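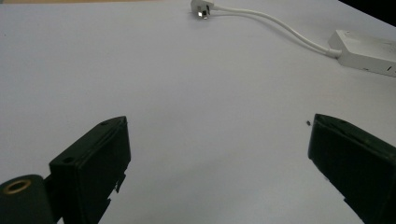
Leidy Huamán
Rule 5 says the strip stays unplugged until the arm is parked. I don't see what's left to argue about.

flollcombe_fan
Rule 5 was written for the arm cell. A hand-held gripper has nowhere to park, unless you count my lap.

Leidy Huamán
Then write one for hand-helds. Plug out and in view, fingers open, before anybody reaches in.

jenkins190
Disagree. Do that for 700 takes and see how fond you are of plugs. A switched outlet does the same job.

Maritza Cáceres
A switch tells you what somebody meant to do – prongs on the table are harder to misread.

jenkins190
Fine. Draft it, but keep it shorter than Rule 4, which I've never finished.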